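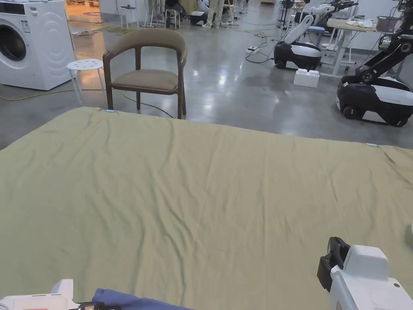

Can a robot do your laundry yet?

Imagine never having to fold another T-shirt. You drop your clothes in a heap, and a robot whirrs over and turns them into a tidy pile. Brilliant! So where is it?

Well, part of the job was sorted out long ago. A washing machine is a kind of robot helper already. It fills itself with water, spins your socks and stops when it's done. But it can't pick your socks up off the floor, and it can't put them in your drawer.

Why is folding so tricky?

Think about a toy brick. Pick it up, turn it over, put it down – it's still the same shape. Robots love things like that! Now think about a bedsheet. Grab one corner and the whole thing droops and crumples, and the other corners vanish somewhere inside. Every time you touch it, it has a new shape.

Your brain handles this without much fuss. Your eyes spot an edge, your fingers feel whether they've got one layer or two, and you give the sheet a flick. A robot has to learn every bit of that.

How do robots learn?

Lots of them learn by copying people. Lenka Šindelář teaches robots at a workshop called Gedside, and she has folded the same blue shirt 70 times in one day. "The robot needs to see the messy goes as well as the neat ones," she says. "I'm very good at messy!"

So, can they do it?

Sort of! Some robots can fold a towel if it's laid out nicely for them, but they can be very slow. A robot at Gedside called Willis takes 60 seconds to fold one small towel. Give Willis a fitted sheet and he's stuck. (So are plenty of grown-ups.)

Try it yourself

Put on thick oven mitts and fold a T-shirt on your bed. Now try with one eye closed. Did you lose a sleeve? Have another go and see if your favourite jumper is any easier.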